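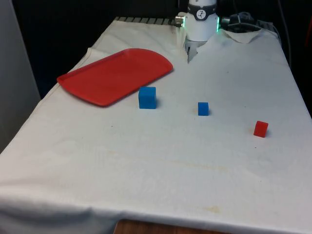 Olanrewaju Bashir meinte gleich nach der Begrüßung, eine Vorführung ohne Fehlgriff sage ihm wenig, er wolle sehen, was die Steuerung macht, wenn ein Teil schief liegt. Habe ich so ins Programm für den Nachmittag übernommen.

Laborbuch, Juni, Besuch Surkton

Beginn 14:20 Uhr. Gäste von Surkton und Nwosu, dazu zwei Leute von Jurimex, die erst nach der Pause kamen. Einführung durch Ikechukwu, danach direkt an den Tisch. Aufgabe wie besprochen: Würfel einzeln greifen und ins rote Tablett legen, Ablauf über Clulla.

Stand vor dem Besuch: 179 Durchläufe mit dieser Konfiguration, Protokolle liegen im üblichen Ordner. Für die Vorführung waren 20 angesetzt, geschafft haben wir 9. Die Fragen haben länger gedauert als geplant — vor allem zur Greifkraft und zum Verhalten nach einem Abbruch. 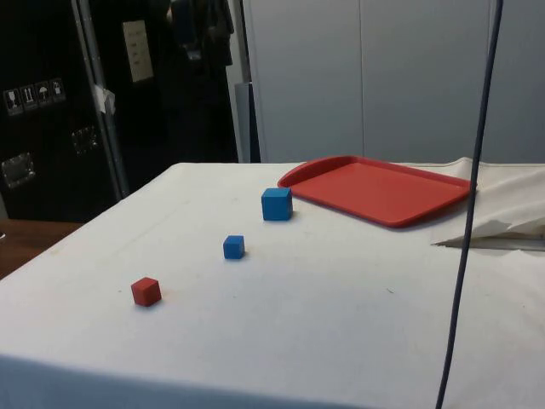

Den Wiederanlauf muss Ikechukwu noch einmal ansehen. Nach dem Stopp per Hand fährt der Arm zwar in die Grundstellung, Clulla meldet die Freigabe aber erst nach dem zweiten Quittieren. Im Testbetrieb stört das kaum, vor Gästen schon. Der große Würfel verlangt außerdem eine andere Öffnungsweite, der Wert steht bisher fest im Skript und gehört in die Parameterdatei.

Wir verwenden Cookies, um unser Angebot zu verbessern. Mit der weiteren Nutzung stimmen Sie dem zu. Einstellungen | Akzeptieren

Nwosu fragt nach den Rohdaten. Sind über 1.664 Dateien, Versand also per Platte. Vorher mit Ikechukwu Shehu klären, ob die Kraftwerte mit raus dürfen.

Offen:
— Quittierung in Clulla prüfen
— Öffnungsweite auslagern
— Protokoll an Surkton schicken, Bashir in Kopie

Ende 16:45 Uhr.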